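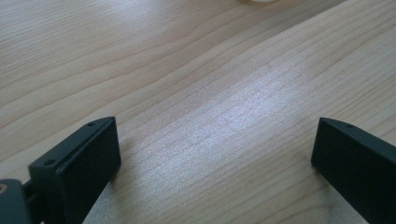
4. Equipment planning and cost

4.1 What was bought and in what order

The Tramora project was funded in a single award, but the money for equipment came in 2 parts. The first part had to be committed before we had a full list of tasks. We therefore wrote the first order around the items that every task would need: hand-held grippers, tables, stands and cabling. Robot arms were left for the second part. The last quote accepted under the first part was dated Dec 25, 2021, and the goods reached the Fluvport site in March.

We asked Gikow and Morris to quote on the same list. Gikow priced each gripper as a finished unit, with fingers, mount and cable included. Morris priced the body alone and listed the fingers as a consumable. The Morris quote was lower on the first page and higher once a year of spare fingers was added. We went with Gikow for the grippers and with Morris for the stands and table brackets, which were cheaper and could be delivered sooner.

4.2 Cost per station

Planning by station worked better for us than planning by device. A gripper cannot be used without a surface to work on, a place to run its cable and a set of objects to handle, and our first draft of the budget left most of these out. Floor space was also missing from that draft, although a station takes up far more of the room than its table does.

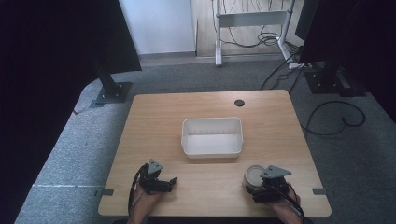

The smaller lines in a station budget are easy to underestimate. Cables were the worst case. Each one was cheap, but we had allowed for the shortest path between two connectors, and real paths are longer. A cable has to leave slack for the hand that moves the gripper and then reach power somewhere else in the room. In Figure 2 the operator has a gripper in each hand and is holding a can in the right one, and both grippers trail a black cable from the work area. More cable lies on the carpet beside the table and hangs around the desk frame at the back. We had budgeted for 89 meters of cable across all stations and ended up buying 113. The difference was paid from the reserve. Bins and handled objects, on the other hand, came in under their estimate, as most could be bought from ordinary shops.

Tables need some thought as well. We compared a lab bench with an adjustable frame against a plain office table and chose the office table. The bench would have used up most of the furniture line, and its extra height range was of no use to us at a fixed station.
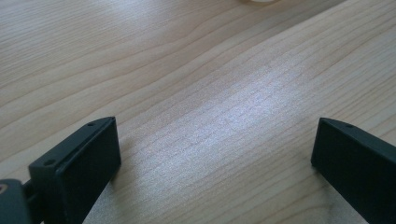 Surface finish was not part of the specification, and we would add it in a future order. A glossy top and a matte top cost nearly the same when bought new. Changing one for the other later means paying for delivery twice, plus the time needed to set the station up again and check the cameras. A short trial on one table, before the rest are ordered, would be worth its cost.

4.3 Spares and replacement

Spare parts were planned as a share of the purchase price in the first draft. This gave too much money to parts that rarely wear and too little to the fingers – the only parts that touch the objects all day. We replaced the single share with a separate line for each type of part. The fingers were given a replacement interval of 9 weeks, set in advance for planning purposes and open to change after inspection.

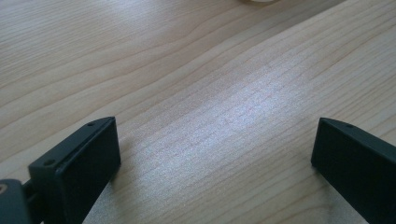
Each interval is multiplied by the number of grippers in use to give a yearly quantity, and the order is placed once per quarter. Gikow holds a quoted price for the full year on orders of this kind, while Morris does not. Screws and cable ties are kept on a general supplies line and are not tracked by station.

The cost of the robot arms is treated separately in Section 5. That estimate uses the same station layout, with the table and stands carried over and the power supply priced again.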